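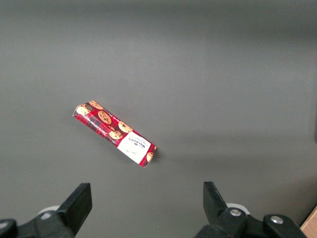
Chocolate chip cookies in the tartan box.

**Aitana Carretero**
June 27, 2020

Thread on the Dillau altarpiece, for the people who asked after my last post on painted wings. I'll go through where the panels are and what I think the order was.

---

The altarpiece was made for the parish church at Dillau and is given to the Jurker workshop. No contract survives. The name comes from a payment in the church accounts for "the table behind the altar," made out to a Jurker with no first name.

---

It was a folding altarpiece. Carved figures in the middle, painted wings on either side, closed most of the year and opened on feast days. The outside was painted in grays to look like stone. The inside was full color with a gold ground.

---

The church was rebuilt after a fire and the new altar was in a different style. The old one went to the sacristy, then to a barn, then to a dealer. The dealer sawed the wings apart, front from back, so he had twice as many pictures to sell.

---

Splitting a panel like this was a common trade practice. You saw through the thickness of the board and get two thin paintings. It is hard on the wood. Most of the Dillau panels have a slight warp and were later glued to a backing to flatten them, and the glued ones cracked.

---

15 painted pieces are known today. Most are in the Tejada collection, which bought them in one lot. The abbey museum at Dulitz has a smaller group. Two are in private hands and I have only seen old black and white photographs of those.

---

The carved center is gone. We have one drawing of it, made by a schoolmaster who was mainly interested in the inscriptions. He drew the figures as outlines and copied every letter with care. So we can read what the saints' halos said and can't tell what the faces looked like.

---

Now the order. The Tejada catalog hangs the life of the Virgin in two rows, reading left to right across both wings. The trouble is the Visitation. In that arrangement it ends up on the outer edge of the right wing, after the Flight into Egypt.

---

The catalog says the painter was filling a gap. I don't find that convincing. Someone paid a lot of money for this and the priest would have seen it every day.

---

I think each wing was read on its own, top to bottom, starting at the hinge. That puts the Visitation second, after the Annunciation, where you would expect it.

---

The wood helps here. If two paintings were once the front and back of the same board, knots and wormholes should match up in mirror image. The Visitation at Tejada and the gray St. Barbara at Dulitz share a knot near the top corner. I checked it against the X-rays in both files.

---

St. Barbara has a painted stone ledge that stops on one side. The ledge continues on the panel with St. Catherine, so those two stood next to each other when the wings were closed. Fix Barbara and you fix the Visitation behind her.

---

A few things still don't fit. The Nativity is narrower than everything else. It may have been trimmed, but the painted border is intact on the side I would expect to be cut. I don't have an answer for that.

---

The gold grounds don't all match either. The punched pattern along the edge is a row of small circles on most panels and a row of crosses on the Presentation. Could be a second hand in the workshop, could be a later repair. I'd want to see it under magnification.

---

Someone asked me whether the panels will ever be shown together. I haven't heard of a plan. The Dulitz pieces are fragile and I doubt the abbey would send them anywhere.

---

For anyone who wants to look things up: the schoolmaster's drawing is reproduced in the Tejada catalog on page 124, fairly small. The inscriptions are legible with a magnifying glass.

---

Correction to the post on the sawing. I wrote that the dealer split the wings. The sale record only says they were "in leaves" when they left him. They may have been split before he got them. Thanks to the reader who wrote in.

---

I'll post my diagram of the closed wings once I've redrawn it. The current version has Barbara and Catherine the wrong way around.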